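Thread on moving from a house to a one-bedroom rental, for anyone doing it this winter. We went from Whitlock to Usholm and I kept notes the whole way. December 9, 2021.

Start with the lease, then the furniture. We did it backwards and bought a bed before we had read the part about the elevator. Ours can be booked for moves in two-hour blocks and the bed came in one box that did not fit in it.

The deposit on the elevator booking was $149. You get it back if the walls have no marks. Ask for the form before the day and take your own photos of the walls before the first load goes in.

Boxes. We used 44, all the same size, bought flat from the hardware store in Arnell. Same size matters more than I expected. They stack in the truck and they stack in the hall, and you can still get to the bathroom at night.

Write on the side of the box, never the top. The top is under another box by noon.

I wrote the room it was going to, with one word for the contents. "Kitchen – pans." "Bedroom – sheets." The boxes that said "misc" are still closed and I think a couple of them can go straight out again.

Utilities took longer than the truck. Power was one phone call. Internet needed a visit, and the first open slot was nine days out. Book that the day you sign.

If you work from home, check phone signal inside the unit before you sign anything. Ours is fine in the living room and poor in the bedroom. I take calls in the living room.

On furniture: measure the door, the hall, and the turn at the end of the hall. The turn is what stopped our old couch. We sold it to the people who bought the house and put the money toward smaller things. 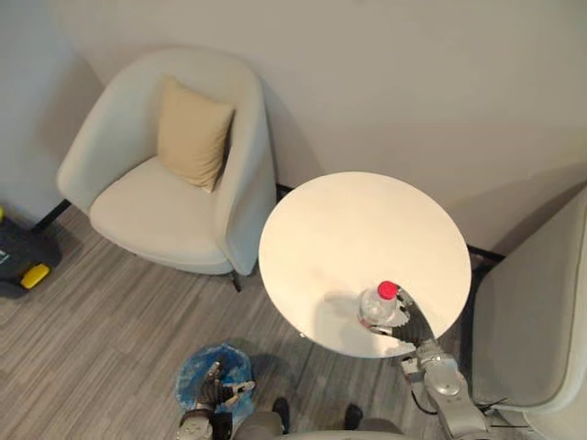
White tub chair, tan cushion, round white table. Gray floor came with the place.

Go easy on big pieces for the first month. We lived with very little for a few weeks and changed our minds on where everything should go. The desk has been on three walls so far.

Round tables are easier than square ones in a small room, in my experience. Fewer corners to catch a hip on. I would still measure with the chairs pulled out.

Storage. We rented a small unit in Zellholm for the first two months at $135 a month. It was worth it once and I would not do a third month. If you haven't gone over there for something by then, you probably don't want it.

What went to storage: winter tires, the big tent, holiday stuff, my records. What I have gone back for: the holiday stuff.

Mail forwarding is quick to set up but it does not catch everything. Packages mostly didn't forward for us. Change your address with the bank, the insurance, the pharmacy and the car registration yourself, on one afternoon, with a list.

Noise. Visit at dinner time before you sign if they will let you. We saw the place at eleven in the morning and it was silent. At six there is a piano upstairs. It's good piano, so we got lucky.

Heat is included for us, and that changed the math a lot compared with the house. Ask for last winter's bills either way. The office had them in a folder and handed them over without any fuss.

Somebody asked about parking – one spot, outdoors, no charger. Street parking is free after seven but they clear snow on alternating sides, so read the sign.

Next up is the closet, which has one shelf and one rod and a lot of empty air above them. If you have put in a second rod without drilling, tell me which kind you used.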